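Winholm staff kitchen gets new dish rules 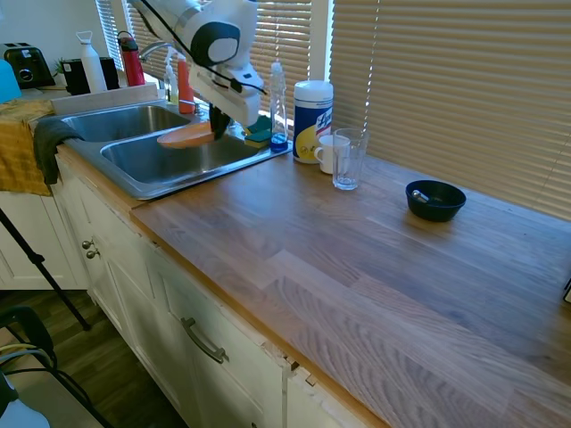
Plates and mugs left on the counter overnight at Winholm will have to be washed by 9 a.m. under rules that start in October. The kitchen serves 259 people on two floors.

Kaj Brøndum, who runs the building, said dish soap and sponges will stay by the sink - wipes too. The butcher-block counter will be oiled in November at a cost of $880, and the kitchen will close for four hours that day.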